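4. Sous le film : le linge en attente et le meuble qui l'accueille

Il faut bien commencer par avouer que le textile emballé nous a longtemps embarrassées. Notre grille de relevé, conçue pour des objets posés, suspendus ou rangés, prévoyait une place pour l'armoire, une autre pour le tiroir, une autre encore pour la chaise où l'on jette son gilet le soir, et voilà que nous rencontrions, de logement en logement, des étoffes qui n'étaient ni vraiment rangées ni vraiment en usage.
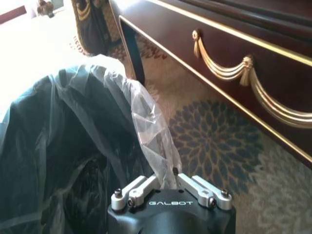

Nous les avions d'abord versées dans la catégorie « divers », ce qui était commode et ne nous apprenait rien. C'est en relisant les carnets de la première campagne, à Vullov, que Lenka Machala a proposé de leur donner une rubrique à part, celle du linge en attente, et de reprendre une à une les 887 fiches de l'inventaire pour voir ce que l'on y gagnerait. Le travail a été long (il a occupé une bonne partie de février et mis à rude épreuve la patience de tout le monde), mais il a déplacé le centre de notre enquête, et nous voudrions raconter comment.

4.1. Ce que fait une housse

Dans la littérature consacrée au rangement domestique, la housse est le plus souvent traitée comme un simple accessoire de protection. On protège de la poussière, des mites, de la lumière, et l'affaire est entendue. Les personnes que nous avons rencontrées ne disent pas le contraire, et elles parlent même très volontiers des mites. Mais lorsque la conversation se prolonge, et qu'on a eu la bonne idée d'accepter un second café, d'autres choses viennent. La housse dit qu'un vêtement est propre et qu'il n'a plus à être touché. Elle le met à l'écart des autres sans qu'il soit nécessaire de lui trouver un emplacement. Elle permet de le poser sur un lit, sur un dossier, contre une commode, là où le même vêtement, nu, ferait désordre. Une habitante de l'immeuble Maillard nous expliquait ainsi que le manteau de sa sœur « ne traînait pas », puisqu'il était emballé – et elle le disait avec un sérieux parfait, la main posée sur le paquet.

La figure 1 donne à voir ce genre de voisinage. Un gros paquet d'étoffe vert foncé, tirant sur le bleu canard, vraisemblablement un vêtement, y est enveloppé d'un plastique translucide, non loin d'un meuble de bois sombre aux reflets rougeâtres. Nous nous garderons d'identifier la pièce de linge : le film en laisse deviner la couleur et les plis, guère davantage, et c'est précisément cette demi-visibilité qui nous intéresse. Un carton fermé demande une étiquette, ou une bonne mémoire. Le plastique translucide, lui, laisse passer assez de couleur pour qu'on reconnaisse ce que l'on connaît déjà. L'étranger à la maison voit du vert, l'habitant voit telle robe, tel rideau, telle couverture, et la différence entre ces deux regards est peut-être la meilleure définition que nous puissions donner du chez-soi.

4.2. Plis du tissu, plis du film

Nous avons pris l'habitude de noter séparément les plis de l'étoffe et ceux de l'emballage, sur une suggestion de Macarena Zabala, qui a travaillé dans une réserve de costumes avant de nous rejoindre et qui a gardé de ce métier un œil que nous lui envions. Les deux ne racontent pas la même chose. Les plis du tissu renseignent sur la manière dont la pièce a été pliée, roulée ou ramassée, sans permettre à eux seuls de reconstituer l'ordre des gestes. Ceux du film tiennent davantage à la matière, à son épaisseur, à la façon dont on l'a resserrée ou laissée libre. Sur la figure 1, l'étoffe présente des creux d'ombre et des froissements que l'on suit à travers le plastique, tandis que celui-ci se rassemble, d'un côté, en un rabat blanchâtre et chiffonné où la lumière accroche des arêtes vives et irrégulières.

Ce rabat nous a valu de longues discussions. La fiche d'origine ne comportait que deux mentions, « fermé » et « ouvert », et nous nous sommes aperçues qu'elles obligeaient à trancher dans des cas où rien, à l'œil, n'autorisait à le faire. Un film lâche peut recouvrir entièrement une pièce sans être clos, et un sac noué peut bâiller par en dessous. Nous avons donc remplacé l'ancienne alternative par une description libre de 300 signes au plus, ce qui a un peu ralenti la saisie et beaucoup amélioré les relectures. Les deux lectrices devaient s'accorder sur la description, et non sur l'intention de la personne qui avait emballé. Lorsqu'elles n'y parvenaient pas, la fiche était mise de côté et reprise après un délai de 12 jours, le temps d'oublier un peu ses propres arguments.

4.3. Le meuble de belle apparence

Reste le meuble, dont on aurait tort de faire un décor. La grille Jasus, que nous avions reprise à peu près telle quelle pour la première campagne, classe les meubles par fonction et par volume de rangement, et elle rend pour cela de grands services. Elle est en revanche muette sur la tenue du meuble, sur cette part de cérémonie que conservent certaines commodes et certaines consoles même lorsqu'elles servent à tout. Un placage brillant, un filet doré, une poignée ouvragée modifient ce que l'on se permet de poser à côté. Dans les entretiens, les meubles de ce genre sont presque toujours désignés par une formule affectueuse ou un rien solennelle (« la belle », « le meuble de maman », « la commode du salon », alors même qu'elle se trouve dans la chambre depuis des années).

Le meuble de la figure 1 relève pour nous de cette famille. Sa surface luisante a la couleur de l'acajou, ce qui ne préjuge pas de l'essence. Un mince filet doré en souligne le bord inférieur et la face avant, et la poignée du tiroir prend la forme d'une draperie ou d'une guirlande qui retombe en courbes souples. Nous aimons assez, pour notre part, la rencontre de cette draperie de métal doré, immobile et bien ordonnée, avec l'autre étoffe, la vraie, froissée sous son film. On nous a fait remarquer en séminaire que nous cédions là au plaisir de la métaphore. C'est vrai, et nous maintenons pourtant l'observation, car plusieurs habitants la formulent à leur manière : le meuble « présente bien » à la place de ce qui est en attente auprès de lui, il lui prête un peu de sa dignité.

Nous ignorons, naturellement, si une pièce emballée est destinée au tiroir voisin, et il serait imprudent de le déduire de la seule proximité. À Vullov, un couple nous a longuement parlé d'une commode dont les tiroirs contenaient des papiers, des bougies, un jeu de dominos incomplet, et pas un seul morceau de tissu, alors que le linge s'accumulait tout autour. Le tiroir du bas, disaient-ils, fermait mal depuis un déménagement, et l'on avait fini par s'organiser sans lui. Le meuble de rangement peut ainsi servir de point d'appui à un rangement qui se fait à l'extérieur de lui, et c'est ce que la version révisée de la grille, que nous appelons Vultico entre nous et désormais dans nos publications, essaie d'enregistrer au moyen d'un champ « voisinage ».

4.4. Durées

La question la plus délicate demeure celle du temps. Combien de temps une pièce de linge reste-t-elle en attente ? Les réponses recueillies vont de l'après-midi à la décennie, et nous avons appris à ne pas prendre les secondes moins au sérieux que les premières. Pour 6 logements, nous avons pu revenir et poser la question devant les mêmes paquets, ou devant l'endroit qu'ils avaient occupé. Les habitants s'en amusaient, s'en excusaient quelquefois, et donnaient alors des explications bien plus riches qu'à la première visite – un mariage repoussé, une taille que l'on espère retrouver, une nièce qui devait passer. Nous avons conservé ces récits à part, sous la forme où ils nous ont été confiés, et la section suivante s'appuie sur eux pour reprendre la distinction entre garder et ranger.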